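Lidberg Brings Its Desk and Drawer Organizers to Drurstead This September

FOR IMMEDIATE RELEASE

DRURSTEAD – Lidberg, the small shop behind the Plenano line of tabletop organizers, is opening a second showroom in September, and I'm so pleased to be the one writing this up! The new place is on the ground floor of the old Sugawara building, open from 10 in the morning, with 800 square feet given over to boxes, drawers, little cabinets and all the stuff that ends up living in them. 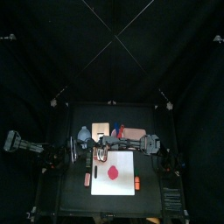

Lidberg Press Office
Written by the founder and owner, Lidberg

I started this company with a kitchen table and a junk drawer I couldn't close. You know the one. Markers, sponges, a bottle of something, the bits that don't belong anywhere else. I kept buying big bins and kept losing things at the bottom of them, so I went small instead, and the first Plenano box was made to sit on a desk and hold one evening's worth of clutter.

There are 19 pieces in the line now. Some are plain wood, some come painted, and a few have a soft covering that I get asked about at every single fair. People want to pet them (go ahead, everybody does). I like a knob you can find without looking for it,

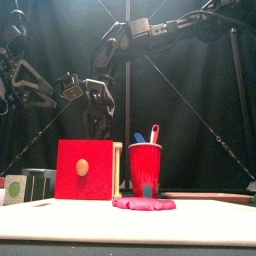
and I like it round, big enough for a cold hand or a kid's hand. We tried flat pulls and skinny pulls and one made of rope that I'd rather not talk about. For the small pieces we kept coming back to the plain round knob, and that's what you'll see on most of the shelves in Drurstead.

The showroom will have a long table down the middle where you can bring your own mess and try it out. I mean that! Bring a bag of whatever is in your drawer at home, tip it out, and see which pieces suit you before you spend any money. We did this at our first shop and it was the best part of the week, watching folks argue over where the tape goes.
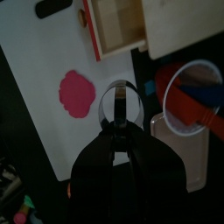

Drawers are the thing I'm fussiest about. I want one that pulls out far enough to show you what's at the back, and I don't want a fancy finish on the inside where your scissors are going to scratch it anyway. Pale bare-looking wood does the job nicely, and a strip of red along one side is a cheerful thing to spot when you open up. I'd take that over a drawer full of dividers. We do sell dividers too, and they're good ones, so don't let me put you off.

The first 1000 visitors to the Drurstead showroom will get a free set of stick-on drawer labels, 2 sheets per household. Parking is behind the building, and the side door has a ramp.

Store owners who'd like to carry Plenano can ask for the trade price list at the front counter or write to the Lidberg press office. Samples go out to shops at the end of September.

###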